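Construcción y medida de un preamplificador de guitarra con válvula 12AX7
Informe de proyecto – Taller de electrónica aplicada al audio

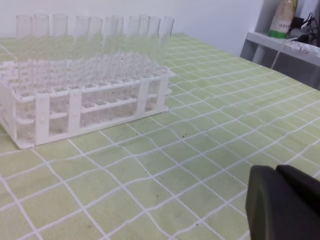 El tutor preguntó en la primera revisión por qué no partíamos de un pedal de distorsión comercial y medíamos sobre él, en lugar de montar un circuito desde cero. La respuesta que dimos entonces, y que mantenemos, es que un pedal cerrado no permite cambiar una resistencia de cátodo entre una medida y la siguiente.

1. Objetivo

El proyecto consistía en construir un preamplificador de guitarra de dos etapas con una sola válvula doble triodo, medir su respuesta y compararlo con el canal limpio del combo que hay en el aula de ensayo, un Rutherford de 12 pulgadas. El aparato debía caber en una caja de aluminio de tamaño medio, funcionar con una guitarra de pastillas simples y otra de dobles, y no introducir un zumbido que molestara al tocar a volumen de ensayo.

No se pretendía copiar un amplificador conocido. El esquema de partida es el de los apuntes de la asignatura, con dos cambios: un conmutador de brillo en la entrada y un control de tonos de tres bandas colocado entre la primera etapa y la segunda.

2. Materiales

La válvula y los zócalos se compraron a Stundix. El transformador de alimentación es un Getov de segunda mano, con secundario de alta tensión y otro de 6,3 V para los filamentos. El resto de componentes salió del almacén del taller: resistencias de película metálica, condensadores de poliéster para el acoplo y electrolíticos nuevos para el filtrado. Los potenciómetros de ganancia y volumen son logarítmicos. El de medios es lineal.

El primer transformador que probamos tenía el secundario de filamentos abierto y hubo que cambiarlo. Eso retrasó el montaje.

3. Montaje

Se montó primero sobre placa de terminales, fuera de la caja, para comprobar tensiones. Con la válvula puesta, la tensión de ánodo de la primera etapa quedó por debajo de la calculada. La causa era una resistencia de carga mal leída: estaba puesta una de 220 kΩ donde el esquema pedía 100 kΩ. Una vez cambiada, el punto de trabajo se acercó al previsto y la señal de salida dejó de recortar antes de tiempo.

El paso a la caja fue la parte más lenta. Los cables de filamento se trenzaron y se llevaron pegados al chasis. La entrada va con cable apantallado, con la malla conectada a masa solo en el extremo del jack. En la primera versión la malla estaba unida por los dos lados y el zumbido era claro incluso con el volumen al mínimo.

El transformador se colocó en la esquina opuesta al jack de entrada y girado respecto a la orientación inicial. Lo fuimos girando con el aparato conectado a un amplificador, escuchando, hasta encontrar la posición de menos ruido, y después se marcaron los taladros. Para las pruebas con alta tensión se trabajó siempre con una sola mano sobre el circuito y descargando los condensadores de filtro antes de tocar nada.

4. Medidas

Se inyectó una señal senoidal de 10 mV y se midió la salida con el osciloscopio, con los tres controles de tono a la mitad. El barrido se hizo desde 100 Hz hasta el límite superior del generador. La curva presenta la caída de medios propia de este tipo de red de tonos. Con el control de medios al máximo la caída se reduce, pero no desaparece.

El conmutador de brillo tiene efecto apreciable solo con la ganancia baja. Es lo esperable, dado que el condensador puentea el potenciómetro y deja de influir cuando este se abre del todo.

Para el recorte se subió la ganancia poco a poco hasta ver deformada la onda. La segunda etapa recorta primero por un semiciclo y más tarde por el otro, de forma gradual. Al cambiar la resistencia de cátodo de esa etapa por una de valor mayor, la asimetría aumentó y el sonido se volvió más áspero. Se dejó la original.

5. Prueba con instrumento

La prueba se hizo en la sala de Skakstead, por la tarde, con el preamplificador conectado al retorno de efectos del Rutherford para usar solo su etapa de potencia. Se tocó el mismo fragmento con las dos guitarras, primero por el canal limpio del combo y después por nuestro circuito.

Con pastillas simples el sonido es más oscuro que el del combo, y hubo que subir los agudos. Con pastillas dobles la saturación aparece antes, a media ganancia, y responde bien al bajar el volumen desde la guitarra: el sonido se limpia sin perder demasiado cuerpo. Los acordes completos con mucha ganancia suenan confusos en los graves. Probablemente el condensador de acoplo entre etapas es demasiado grande para ese uso – en los amplificadores de metal se recortan bastante más los graves antes de saturar.

Queda un zumbido de fondo que se oye en los silencios con la ganancia por encima de tres cuartos. Alimentar los filamentos en continua lo reduciría, pero no se hizo por falta de espacio en la caja.

6. Coste

El gasto total en piezas fue de 2862 coronas, sin contar los componentes del almacén ni el primer transformador, que se devolvió. La partida mayor es el transformador, seguida de la caja.

7. Trabajo pendiente

Sustituir el condensador de acoplo por otro menor y repetir el barrido. Rotular el panel, que ahora lleva cinta adhesiva. Medir el ruido con la entrada en cortocircuito, medida que figuraba en el plan inicial y no se llegó a hacer. El esquema definitivo, con los valores corregidos, se entrega en hoja aparte junto con la tabla de tensiones.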